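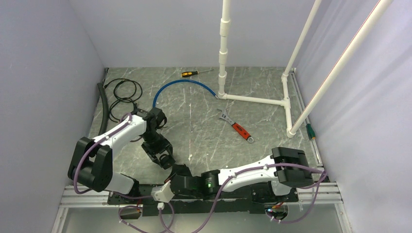

Looking after a marble-pattern benchtop

Marble-look surfaces come in several kinds and they don't all want the same care. Laminate is the usual one in kitchens and laundries. Adhesive vinyl film is common on craft tables and second-hand desks. Real stone is cold to the touch, heavy, and the veins run through to the edge. If you can find the underside or a cut end, look there first. A printed pattern stops at the surface.

Everyday cleaning

Warm water, a drop of dishwashing liquid and a microfibre cloth will do for laminate and vinyl. Wring the cloth out well. Wipe along the length of the bench, then go over it again with a clean damp cloth and dry it with a tea towel. Grey patterns with fine white veins are good at hiding crumbs and bad at hiding dried soap, so the second wipe matters more than the first.

Keep vinegar and lemon off real marble. They etch it, and the dull spots have to be polished out. On laminate a weak vinegar mix is fine for hard water marks, but don't leave it sitting.

Skip scouring powder, steel wool and the green side of the sponge on any of them.

Marks and stains

Ballpoint: a cotton bud with a little methylated spirits. Try an out-of-sight corner first, as metho can lift the print on cheap film.
Tea and coffee: bicarb and water mixed to a paste, left five minutes, wiped off with no scrubbing.
Sticker residue: eucalyptus oil, then soapy water.
Glue drips: let them set, then lift with an old plastic card held nearly flat.

The join at the back

Where the bench meets the wall there is usually a straight line that collects dust and whatever gets swept backwards. Run an old toothbrush along it once a week, then a dry cloth folded over a butter knife. If water gets behind a laminate top the board underneath will swell and it won't go back down. A thin bead of clear silicone is enough. Mask both sides with painter's tape, run the bead, smooth it with a wet finger and pull the tape while it is still soft.

Our laundry bench in Grendville is 2390 mm long and one tube did it with plenty left over.

Side and back panels

Plain panels around a workbench save the wall from knocks and splashes, and they stop small parts rolling off. Pale colours brighten the bench but show finger marks. Darker ones show dust. Clean both with the same soapy cloth, top to bottom.

Sheet material that has been rolled or folded will often keep a crease. Lay it face down on a clean floor under a blanket and some books for a couple of days before fixing it. A hair dryer on low helps with vinyl. Fix from the centre outwards.

Covering an old top with film

Measure twice and add 50 mm all round. Sand the old surface with 400 grit, wipe with metho and let it dry fully. Peel the backing a hand's width at a time and push the air out with a squeegee. Prick any bubble that's left with a pin. Keep the veins running in one direction if you need a second piece, and put the join where it will get the least wear.

Film does not like heat. Use a trivet under pans and keep the iron somewhere else.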